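Notebook, May, continued

Mellton claims again

Third go at the Mellton cleaning concentrate. The leaflet says one capful in a bucket does the work of "any leading brand" and leaves no smears. Suryani believes it. I don't, yet.

Mixed a fresh batch at 9.40, tap water, bucket rinsed twice. Severino wanted to use the leftover from last time but it had gone cloudy and I can't tell whether that matters. Binned it. Cost so far is 173 for the drum plus delivery, against the old Strachan stuff, which we never had a complaint about that I can find in writing.

Dima went through the order book and says we got through 2,095 litres of made-up Strachan last year. I would like to see how she got that. Half the entries are in Nadine's hand and just say "topped up".

Glossy surfaces are the awkward ones. Dull worktops forgive nearly anything, so a pass on those tells me very little.

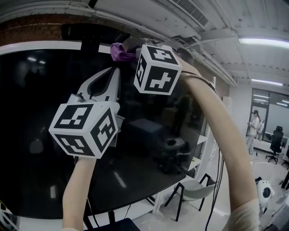 Smears, and who gets to call them

We need one person judging, same lamp, same angle. Last time Anas scored three panels as clean and Suryani scored the same three as poor, and we averaged it -- a number that means nothing. Proposal: Nadine judges, without being told which bottle was used. She has agreed, grudgingly.

Also the rinse question. Mellton say no rinse needed. Their own small print says "rinse where required". Required by what? Wrote to them, got a brochure back.

To do
Plain water as a control. Should have been in from the start.
Ask Dima for her sums.
New cloths, all from one pack, no softener in the wash.
Label the spray bottles A and B. Severino to keep the key, not me.

Not ordering a second drum until the water result is in.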